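Review: Lis, a wrist-camera grasp refinement method for tube handling

Lis is a grasp refinement method with a reference implementation, released by the Rarklow group and maintained by Ustyna Koval. It takes a coarse grasp pose from whatever planner is already in place, looks at the target through the wrist camera during the last part of the approach, and outputs small corrections until the fingers close. The paper makes a specific claim: transparent, partly filled containers can be grasped reliably from a single color camera, with no depth sensor and no markers on the tube. I have been running it on the two-finger arm at Riltonham since December, and this review covers the method as much as the code.

Transparent labware is a reasonable place to test such a claim. Depth cameras return holes or the wall behind the tube. Segmentation networks trained on household objects tend to find the cap and the liquid as separate things and miss the clear section between them. Lis sidesteps the problem by regressing the tube axis directly from the cap edge, the meniscus and the visible wall lines, with a confidence value for each cue. The cues are fused in a small filter that updates at every frame. When a cue is weak, its weight drops and the others carry the estimate.

Installation

The code installs cleanly on a stock Linux machine. The hand-eye calibration routine asks for 13 poses of a printed board, and the result was good enough that I never repeated it. The configuration file is less pleasant. Finger length and finger width are given in different units, and the only warning is a comment in the header of a file that most users will never open. Vignesh Ramasamy lost an afternoon to this before we compared notes.

Test procedure

I used screw-cap centrifuge tubes with colored water at various levels, standing upright in a plastic rack with neighbors on at least one side. The planner was given a deliberately poor starting pose, offset by up to 10 mm in the plane of the table. A trial counted as a success if the tube was lifted clear of the rack, held for 5 seconds and returned to its slot without touching another tube. I ran the same starting poses with refinement on and off.

Results

With refinement off, most trials at the larger offsets failed, usually with one finger landing on the cap of the target or on the tube next to it. With refinement on, failures became rare for filled tubes with a cap color that differed from the liquid. The corrections are smooth and there is little hunting near the end of the approach. I had expected visible oscillation at the control rate we use – the filter damps it well.

The meniscus cue is the best part of the method. It gives height and tilt information that the cap alone does not, and it holds up when the camera is too close to see the cap in full. I disabled it in one series, and the spread in final finger height grew enough to matter for anyone who wants to pour or uncap afterward.

Three conditions still cause trouble:

Empty tubes. With no liquid there is no meniscus, and the wall lines are faint against a white background. Lis reports low confidence and, under the default settings, proceeds anyway. I would change that default.

Overlap. If a second tube with the same cap color stands directly behind the target, the cap edges can merge. The estimated axis then drifts toward the rear tube by several millimeters. Raising the camera tilt helps. The authors mention the effect in their appendix, and I think it deserves a place in the main text.

Labels. A narrow label running down the side is sometimes taken for a wall line. The error is small and mostly affects the estimate of tube diameter, so the grasp itself usually survives.

Comparison with Solleso

The obvious alternative is Solleso, which uses a learned depth completion model ahead of a conventional grasp planner. Solleso handles empty tubes better and copes with containers it has not seen. It also needs a depth camera and a larger graphics card, and its latency on our machine ruled out closed-loop use. For a fixed set of tubes in a rack, I prefer Lis. For a mixed bench with bottles, dishes and beakers, I would start with Solleso and accept the slower cycle.

On the paper itself

The ablations are thorough and the failure cases are shown, which I appreciate. The main success table pools all fill levels together, though, and this hides the drop for empty and nearly empty tubes. The raw logs are available, so the split can be recovered with a short script. The authors also evaluate on a plain background only. Our bench has other items on it, and background clutter had less effect than I feared so long as it stayed away from the cap line.

Support has been good. Koval answered two reports within the week, and the unit problem is now listed as an open issue. I am keeping Lis on the arm for rack work, with the confidence threshold raised and the diameter fixed by hand for each tube type.

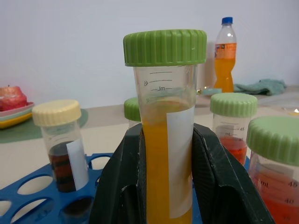
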